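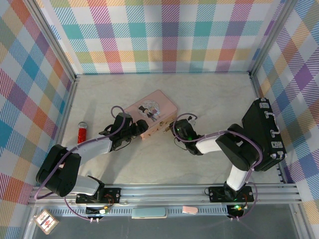
Cell 2, both arms on the front rail, pink box between the grippers.

Gripper comparison – pre-run inspection checklist
Site: Irkdale bench lab
Inspector: Samira Abou Jaoude
Left: Trerari fingers. Right: Skullau fingers.

1. Base plates and rail fasteners – OK. Black mounting plates on the rail on both arms.
2. Elbow covers – OK. Right cover passes over the black case at this pose. Move the case toward the back wall before any wide sweep.
3. Purple cable, left – MONITOR. Loop around the outside of the elbow is generous. Add one tie at the forearm.
4. Purple cable, right – MONITOR. Same comment, plus the extra loop beside the base.
5. Thin dark wires under grippers – ACTION. Both hang in a bow. Snag risk on box corners and latches. Re-route before the next batch.
6. Fingertips – OK. Left tip rounded. Replace at 1,000 cycles; left is at 188.
7. Control modules – OK. Green indicator on under the right base. Check left module against the Karam controller log.
8. Cable tray – ACTION. Clear loose items, including the teal-blue case.

Comments: Grip force stays at the low setting for the latch trials on both sides. Change one variable per batch – fingers first, controller after. Items 5 and 8 to be closed before power-up. Recheck due in November.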